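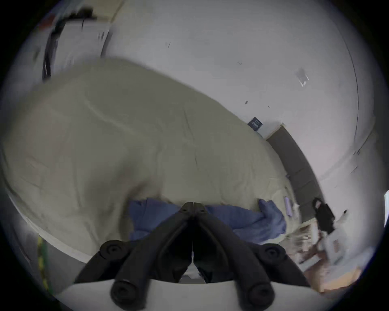 Fingers not closing square on the handheld, anyone else?

dilmont_dan
Dec 21, 2022
Ok so I look after one of the handheld grippers here and it's driving me nuts. Black two-finger one, white base plate, same as most of you have. We're on cloth this month, towels and blankets on a bed, and I'm getting a gap at the tips after maybe 200 grabs. Seam looks fine near the middle and then opens up toward the bottom. I've re-zeroed it 4 times this week. What am I missing?

flivexfan
Lint. It's always lint! Pull the fingers and look in the ridges, I bet you find a felt mat in there. Towels are the worst for it (fleece is close). I do mine with a dry toothbrush at lunch and again before I shut down.

kchong
Disagree, lint would make it sticky, it wouldn't open the seam at one end only. Check the screws behind the finger mounts first. Ours backed out all through January and everybody blamed the cloth.
Kamarul

flivexfan
We run the same fingers and I've seen lint do exactly that, but sure, check the screws, takes two minutes.

anju_b
What are you re-zeroing against? If you zero with the fingers squeezed hard together the plastic flexes, and then it sits open the moment you let off. Close them till they just touch, then zero. I had this wrong for my whole first month at Ahuja and my boss was very nice about it.

dilmont_dan
Anju I have been squeezing it like a lemon. Oh no.

kchong
Still check the screws.

genier_night
Whatever you do, don't put threadlocker on them. Some kinds crack plastic and you won't see it until a finger snaps off in the middle of a shift. Ask me how I know.

kchong
The gel stuff rated for plastic has been fine for us, 7 weeks now with no cracks. I wouldn't tell people to run them bare.

genier_night
And I wouldn't run it for a year and find out. Nylon patch screws, done.

dilmont_dan
Update. Zeroed it at a light touch like Anju said and most of the gap went away. One mount screw on the left finger was loose too, maybe a quarter turn, so Kamarul gets half a point. There was lint but not a mat, sorry flivex. Running bare screws until I can order the patch ones. Is M3 right for the mounts or does the newer base plate use something else?

anju_b
M3 on mine, but measure the old one before you order. The length changed at some point and the long ones bottom out.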